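The bus let Mirjam off across from the hotel in Hendton at ten past four on Sunday. She had one bag and the envelope from her brother's lawyer, and she carried both up to the desk herself.

The clerk was a young man named Aigars. He gave her room 126 and told her breakfast stopped at nine.

"Does the room have a telephone?" she said.

"They all do. Most people don't use them."

She took the stairs. Inside, she hung up her coat, put the bag on the chair and sat down on the bed. She had not slept on the bus. She took off her shoes and lined them up with her foot.

The telephone was on the nightstand. Mirjam had a cell phone in her purse, but Dezső would see her number on his screen and let it ring. He might pick up for a hotel. She had worked that out somewhere past Fondby, with her forehead against the window.

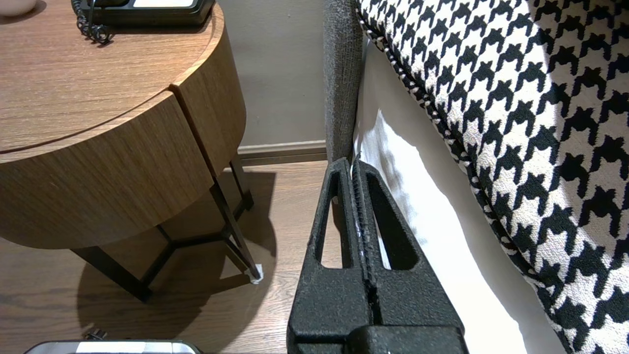

The nightstand, with the telephone on top.

She got the envelope out and read the letter again. Their mother's house had sold. After the fees there was $1,436 left to split between the two of them, and the lawyer needed both signatures in March. It was a small amount of money to stop speaking over. They had stopped speaking before there was any money at all, over the piano, and who had told the movers to take it.

She ran her thumb along the rounded edge of the tabletop. Then she picked up the receiver and dialed.

It rang six times.

"Yes?" he said.

"It's me. I'm in Hendton."

She heard a television, and then she didn't hear it.

"Where in Hendton?"

"The hotel. Across from the bus stop."

"You came on the bus?"

"The car's no good for that far."

He breathed for a while. He had always breathed loudly on the telephone, even as a boy.

"Have you eaten?" Dezső said.

"I had a sandwich."

"When?"

"Noon."

"I can be there in 10 minutes," he said. "Bring the thing I have to sign."

She hung up, put her shoes back on and went to look for a pen.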